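Paid Demonstrators Wanted for Robot Training Data - Tresell Project, Todcombe

Posted January 10, 2021

Hi! I run data collection on the Tresell project at Begay, and I'm looking for people with patient hands to come and move household things around for us. Cups, mostly. You pick a cup up, you set it down where the task card says, you do it again, and a learning system studies the recordings so a robot arm can have a go at the same job later on. No robotics background needed, I promise. Our best demonstrator so far came to us from a bakery.

We work in a big bright hall with a mezzanine and a lot of daylight, and we're usually a friendly crowd. You'll have a gripper in each hand, and the grippers do the touching while your fingers stay on the handles. It feels like eating peas with salad tongs for the first hour - then it gets weirdly fun.
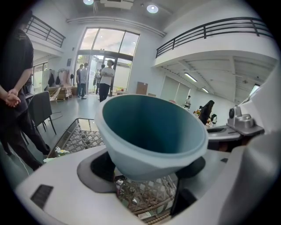
Cup, gripper and wicker table, with some of the gang over by the doors.

We have 1,856 good demonstrations saved and we want a lot more before the end of February. A good one is smooth, unhurried and complete. If you fumble, just say "scrap" out loud, put everything back and start over. I scrap plenty of my own!

We also swap the objects around. Some sessions use a tray, some a little bucket, and there's a wire rack that I personally find very annoying, so you may end up loving it.

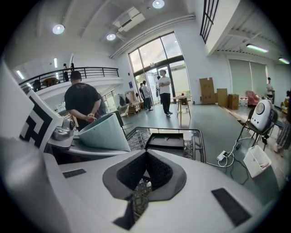
What you'd be doing

Standing at a low table and repeating short tasks with both hands. Each session runs 90 minutes, with a break whenever you ask for one. You'll look down a lot, so tell me if your neck gets grumpy and we'll switch you to labeling for a while. Cups get lifted with one gripper or two depending on the card, and the two-handed ones take some practice.

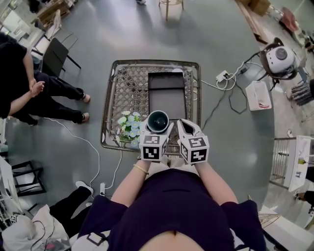 A two-gripper hold at the near edge of the table.

Who I'm hoping to hear from

Anyone 18 or over who can stand comfortably for a session and doesn't mind repetition. Lefties, please apply, I'm short on you. Flat shoes are a must (there are cables on the floor), and short or snug sleeves work best. If you have done camera work, sewing or dental stuff, mention it, though it's no big deal if you haven't.

You'd start with 2 paid practice sessions. After that you pick your own slots, weekdays or Saturdays. Pay is the same for practice and for the real thing, and scrapped tries count as work.
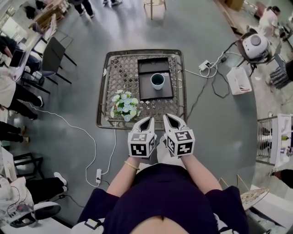 Cup on the tray, both grippers ready.

How to apply

Send a few lines to the Begay front desk with "Tresell demonstrator" in the subject. Tell me which days suit you and which hand you write with. No resume, please. We're a short walk from the Lalisham bus stop, and the 93 drops you at the corner. I answer everyone, usually within the week.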